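The table came first, says Thierry Courtois

Thierry Courtois had been buying fruit and vegetables for other people's kitchens for years before he had a table of his own to put them on. He and Shigeru Ueda run Hurkby, a produce supplier that also lets out its front room for tastings and small classes. We met there in June, a little after 10 in the morning, when most of the day's boxes had already gone out.

The room is plain. There is a long pale table, some cloth on the walls, and a back area where the orders are put together. Courtois said the table was the first thing they bought for it.

"We had the lease and no furniture," he said. "Shigeru found the table from a school that was closing its art department. We paid for it and then we had to pay again to get it through the door."

Ueda remembers the second bill as larger than the first. He handled the money in the early months, and he said the room nearly did not happen at all. The two of them had saved $3,060 for it, and they had been told to put every cent into a second cooler instead.

"A cooler would have been sensible," Ueda said. "But we kept having the same phone call. A cook would order peaches and then call to say they were not the peaches he meant. If he could come in and pick one up, we would not have that call."

So the room was set up for picking things up. A buyer comes in, and whatever is good that week is on the table, usually one or two of each. Courtois does not like big displays. He said people look at a pile and see the pile, and then they take from the top.

"Put one apple down and they will turn it over," he said. "They look at the stem end, they smell it. That is all I want them to do."

He is particular about onions. Hurkby sells a lot of red ones, and he leaves the skins and the roots alone until they are sold. He said a buyer can tell a good deal from the neck of an onion and from how tight the paper is, and that trimming them for looks takes that away. Ueda, who used to trim them, has stopped.

Peaches are the hard part of the summer. They come in firm, and for a few days no one wants them, and then everyone wants them at once. Courtois checks them twice a day and moves the ones that are ready to the front. He presses near the stem with the flat of his thumb and never on the side, where it will bruise.

The classes started by accident. A customer from Boyer, the bakery two streets over, asked if she could bring her new staff to see how fruit was chosen. Ten people came, and Ueda talked for two hours. They now hold a class twice a month. There is no cooking in it. People sit, handle what is on the table, cut some of it, and write down what they think.

"The first question is always about color," Ueda said. "They think red means ready. I give them a red pepper and a green one from the same grower and let them taste both. Then I give them an apple, and the rule they just made up does not work anymore."

The woven placemats came with the classes. Before that, people were cutting straight onto the wood, and Courtois spent an evening sanding out the marks. He now brings out boards for the cutting and uses the round mats for plates and bowls. He bought them from Stulano, a housewares shop that was clearing its shelves, and said he would have taken more if he had known how long they would last.

The cloth on the walls was Ueda's idea. The room echoed badly when it was bare, and people at one end could not hear people at the other. He tried rugs on the floor first, but they got in the way of the carts. The hangings helped.

They have been asked to open a second room, and so far both of them have said no. Last year Hurkby delivered 2,000 boxes, and Courtois said that is a number the two of them can still manage with the help they have.

"I would have to buy another table," he said. "I am not sure I could get one that good."

The next classes will be on stone fruit and on onions. Places can be booked at the counter.
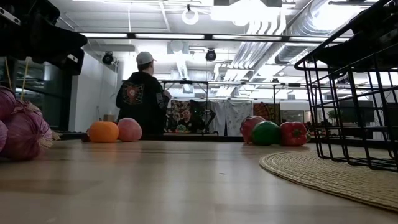
Onions, fruit and a red bell pepper on the table at Hurkby.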